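July 4, 2026. Stostine notebook, sim bench

Open day at the Tatstead building. Writing this up the same evening while I still remember what was asked at our station.

We had the simulation corner, the two desks by the stairs. Hawthorne had the big room with the conveyor, so most people came to us second, already tired and holding juice. The plan was to run the cup task on the left monitor and leave the results sheet open on the right. The sheet was a mistake. It got a glance from a few and then they all went back to watching the arm.

Loaded the Trarkby build, checkpoint 214, living room set. I kept the dining room set as a fallback but never opened it. Started with the side view because it has both the arm and the table in it, and visitors could see what was meant to be picked up.

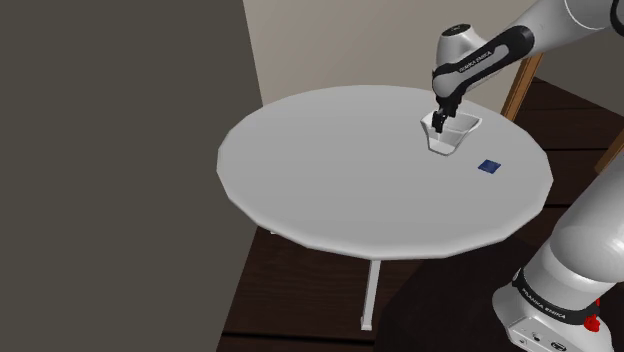 Side view, Franka arm, fingers down in the cup, blue square to the right of it.

Questions at this point were mostly about whether the arm was real and where it was. I had put a card on the desk saying it was a simulation, but the card was lying flat and the monitor was tall. Next time the word goes on the screen itself, in large type, top left. A man who works with dairy equipment asked about cycle time and I gave him the honest number — 25 seconds for a good episode — and he was polite about it.

Ran in loops of 3 episodes with a pause between them. The pause was useful for talking, but children took it for a crash and pressed keys. I taped a sheet of cardboard over the keyboard before lunch and that was the end of it. The log says 889 resets for the day, which can't be right. I think the held space bar is in there. Need to filter on episode length before anyone quotes that figure.

After lunch I switched to the front view for a while.
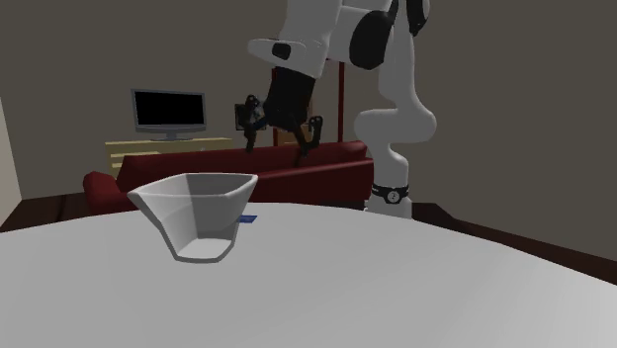 The reset logic needs work before we show this again. When someone walks up in the middle of an episode they have no idea whether they are seeing the start or the end, and I had to explain it each time. With the gripper open and hanging off to the side of the cup, as it is there, the picture could be read either way. A small text line with the stage name would fix it. I'd also like the reset to be slow enough to follow by eye, maybe as a fade, and I'd like it on its own key, well away from the space bar.

The desk machine ran hot by mid-afternoon and the frame rate dropped. I closed the second viewer and it came back. Fan filter is clogged, same as in February, and I wrote then that I'd clean it. Also the left monitor's stand slips. Folded paper under it for now.

Last hour was the close camera. I had expected people to find it confusing, so I saved it for the end, and a fair number of them stayed longer for it than for the side view.

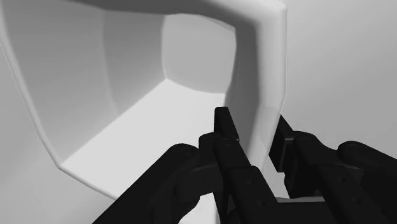
One group stood through four loops and argued about how the policy decides when to close the fingers. I drew the two camera inputs on the whiteboard and that went over better than anything on the results sheet. Photo of the drawing is on the shared drive, open day folder. It could be redrawn properly for the hallway.

Hawthorne wants to swap rooms next year. Fine with me if we get the projector — otherwise I'd rather stay by the stairs.

To do:
Label on screen, stage name and "simulation"
Separate reset key
Filter the log, redo the count
Fan filter
Return the extension cords to Hawthorne, both of them
Ask for a second stool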